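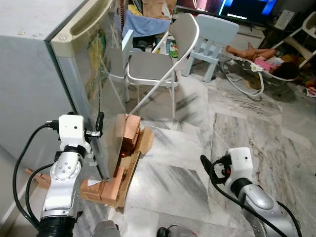 I finally did the thing I've been threatening to do since January and ate my way through the freezer before buying anything new. My rule was simple: milk, eggs and fresh greens were fine, everything else had to come out of the house. I lasted 19 days (I caved over cheese) and my grocery bill for the month came to $151, down from $273. I'm still a bit giddy about it!

The best dinner was a soup from old bread ends and a bag of peas I'd forgotten I owned. The worst was a fish pie — we won't discuss the fish pie.

Unnur Hviid wrote in to say she tapes a list to the door and crosses things off as she goes, so I've stolen that. Mine is already covered in scribbles. I also started freezing leftovers flat in bags, which stack like books and thaw so much faster than my old tubs.

If you fancy trying it in your own kitchen, send me your oddest meal and I'll print a few next time. Svend, I still want that dumpling recipe — you promised me at the Hedegaard potluck and I haven't forgotten.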